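Fornbridge Robotics Club
@fornbridgerobotics

Thread on where we've got to with the hose task. The regional round is on 24th June and we said we'd write this up before then. 1/13 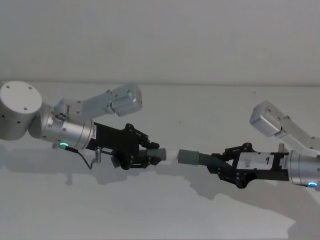 Both arms holding, ends lined up, small gap still to close.

2/13 For anyone new: the Drikenau challenge gives every team the same job. Two arms each hold one part of a hose and have to join them in mid-air. You can't rest either part on the table and you can't touch anything once the run has started. Schools and colleges enter in the same group, so we're up against people with a lot more lab time than us.

3/13 We started in March with one arm doing all the work and the other just holding still. It seemed the simple way to go about it. The trouble was that any small error had to be fixed by the moving arm, and it kept ending up in positions where the wrist had no room left to turn.

4/13 Now both arms move. They come in to a meeting point, stop short of each other, check the line, then close the gap slowly. The stop is the bit we argued over most. It costs time and the judges do score time, but the runs without it were much worse.

5/13 The hose itself is a pain. The ribbed part bends under its own weight, so where the end points depends on how far back you grip it. Hold it close to the cuff and it stays straighter, but then the fingers get in the way of the join. We settled on a grip a bit further back and let the software correct for the droop.

6/13 Grip force took us a few weeks. Too little and the hose slides back through the fingers when the ends touch. Too much and it squashes, and the cuff tips up. We ended up with one setting for the approach and a firmer one for the push.

7/13 Numbers, as people asked last time. We have logged 2720 practice runs, counting the bad ones. The first 1000 were all on the old method, so don't read much into the overall success rate. We'll post the newer runs separately when the sheet is tidied up.

8/13 The training set for the alignment check is small, nearly 700 labelled pictures, all taken against the same white background. We know that's a weak point. The competition table is meant to be white too, but the lighting in the hall will be different and shadows are what throw it off most.

9/13 We've tried moving the lamps about between sessions to get more variety. It helps a bit. If anyone from another team has a better way of dealing with shadows we'd like to hear it, and we'll share our pictures in return.

10/13 The planning code is built on Ahn, which is free and fairly well documented. The part that handles both arms at once was the hardest to learn. Our notes on it are long and not in any good order, but second-year members have been working through them and adding corrections.

11/13 Vundix are lending us the arms until the end of term. They go back after that, so anything we want to measure has to be measured by then. Please book your slot on the shared sheet and don't swap by message, as we had 2 groups turn up for the same afternoon.

12/13 Still to do before the round: a proper recovery when the ends touch but don't seat. At the moment it backs off and tries again from the same place, and if the angle was wrong the first time it's usually wrong the second time as well. The plan is to back off further and take a fresh look at both ends.

13/13 Also to do: the written report, which has to explain our grip settings and include a risk assessment. Drafts go in the club folder. If you worked on the wrist limits in the spring, please add your section, even if it's only rough.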